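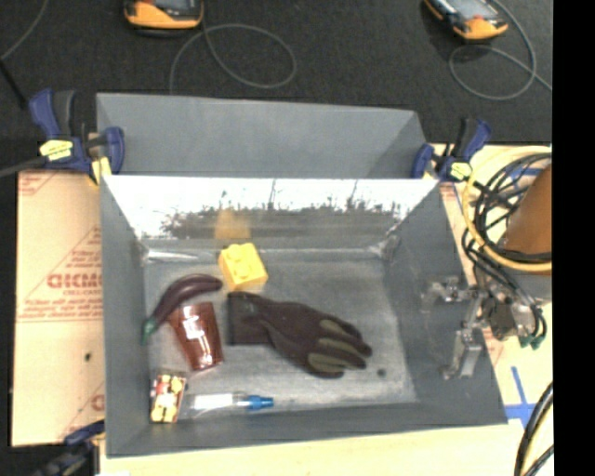 Skima bin-picking failure set
README and data card, revision of 2023-08-10

Read this before you train on anything in the folder. The first version of this card made the set sound tidier than it is, and two groups inside Hivham have already quoted a success rate from it that the data can't support. This revision replaces that card completely.

What this is

Records of a single robot cell picking mixed small objects out of a gray bin and failing to notice when it had gone wrong. There are 801 pick attempts. Of those, 245 are logged by the controller as successful and were later marked as wrong by a person going through the stills. The rest are a mix of good picks and failures the controller reported properly.

The 245 are the reason the set exists. If you want a general picking dataset, use something else.

The fault

The grasp check in the Kos controller looks at two things after the fingers close: how far they closed, and whether the bin camera sees a change where the object used to be. Both have to pass. On paper that is a sensible design. In practice the second test passed on almost anything, including a change in the reflection on the bin's far wall.

That wall is glossy. Its upper part comes out nearly white in the stills, and a bright object placed close to it throws a colored smear onto the surface. A yellow building block near the wall shows up a second time as a blurred orange-yellow patch above itself. The segmenter would sometimes give that patch its own object number. When the block got nudged, the patch moved, the check saw a change, and the attempt went down as a success with nothing in the fingers.

The finger test should have caught this. It didn't, because the closing threshold had been loosened to stop false alarms on thin items, and the change was never written up. We found it by comparing settings files.

The safety matter

A wrong label is annoying. What followed from it was worse. Once the controller believed it was holding something, it skipped the slow approach on the way out and went to full travel speed. In 76 attempts it did this with an item half gripped or hooked on a finger. In most of those the item dropped back into the bin. In a few it cleared the rim, and one of those landed on the bench near the cable loops with the arm still moving.

No person was hurt. The original card said this showed the cell was safe. It shows that no person was standing there at the time, and I would not put more weight on it than that.

Until the fixed check has been tested by people who didn't write it, the cell runs at reduced speed with the guard closed. That instruction is still in force. Please don't read the release of this data as lifting it.

Objects

The items are ordinary things and toys. A typical load has a toy eggplant, a chunky yellow block, a dark work glove, a reddish-brown translucent cup with ridges, a small printed package, and a clear tube-like item with a blue cap. They are not placed in a grid. Items touch or nearly touch, and some end up against the walls.

Known trouble by item:

- Cup: see-through, with strong highlights. Depth is poor over most of the surface. Masks often break into pieces.
- Tube with blue cap: the segmenter tends to find the cap and lose the body. Labels for this item were drawn by hand.
- Glove: soft, so finger opening says very little about whether it is held. Treat every automatic label on it as unknown.
- Eggplant: fine in the open, bad when the green stem is against a wall.
- Package: its busy print gets split into several objects.

The bin

Scuffed floor, sloping walls, pale wear marks in the far corners. The wear marks are sometimes detected as objects. We left those detections in, flagged as spurious, because removing them would hide a failure you will meet in any bin that has seen use.

A gray panel stands behind the bin, held by clamps at its corners. The panel was supposed to keep the background plain. I have seen it credited with improving detection and I can find no comparison that backs this up. Nobody ran the cell without it.

Labels

Each attempt has two result fields. "reported" is what the controller wrote. "reviewed" is what a person decided afterward. Where the reviewer couldn't tell, the value is "unclear" — there are 47 of these, and they should be left out of any score. They are not mild successes.

Review was done from still images taken before and after each attempt. A reviewer can't see what happened in between, so an item that was lifted, dropped and landed in the same place looks the same as an item that was never touched. Expect some errors of this kind. We have no estimate of how many.

The proposed fix

Furkex supplied a patched check that ignores changes on the walls and adds a weight reading after lift. Their note says the fault is closed. The runs behind that note used opaque, rigid items only, with no cup and no glove. On that evidence I would call the fault narrowed. A new set with the full range of items is planned for October and will have its own card.

Don't use it for

- Quoting a pick success rate for the cell or the gripper
- Showing that any check is safe near people
- Training a grasp check without a separate test set from a different bin

Reasonable uses are testing whether a check gets fooled by reflections, comparing reported results with reviewed ones, and working on see-through items.

Corrections

Send label corrections with the attempt number and the field you disagree with. Changes to "reviewed" are logged in changes.txt with the old value kept. "reported" is never edited, even where it is plainly wrong.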